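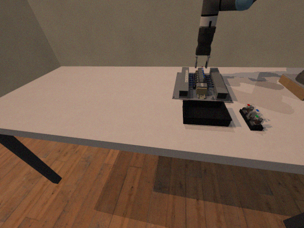

Correcting caption timing in Veltach

These steps apply to a recorded talk that already has a finished transcript. They do not cover live captioning.

1. Export the transcript as plain text, one sentence per line. Remove speaker initials and time notes left by the typist. Veltach reads anything in square brackets as a sound label and will place it on screen.

2. Open the recording, choose Import, then Align. The first pass sets a start and end time for every caption. A one-hour talk used for testing produced 507 captions.

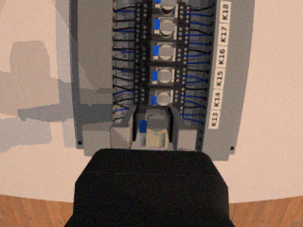
3. Set the reading speed limit to 18 characters per second before making any manual edits. Captions above the limit are marked in the side list. Split them at a clause boundary. Do not separate an article from its noun or a first name from a last name.

4. Check the gaps. Where two captions are less than 400 milliseconds apart, extend the first until it meets the second. Short gaps show up as a flicker on large screens.

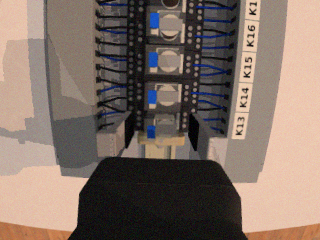
5. Play the file at normal speed with the sound off, then again with the sound on. The first pass shows captions that leave too soon. The second shows drift, usually after a break or a change of microphone. To fix drift, select every caption after the break and shift the group by the same amount.

6. Export with UTF-8 encoding. Other settings may damage accented letters. Load the exported file in the player the audience will use and check the last 4 captions against the speech.

Comments
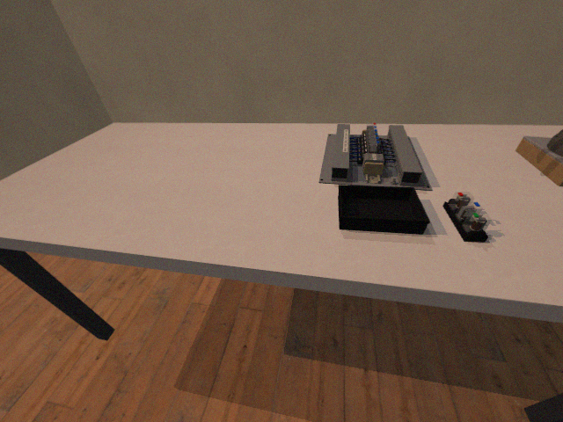 Canan Erdem: Step 3 worked for me, but splitting a caption cleared the speaker color on the second half. I had to set it again by hand. Is there a way to keep it?

Reply: Turn on Inherit Style under Edit before splitting. It is off by default and has to be set for each project.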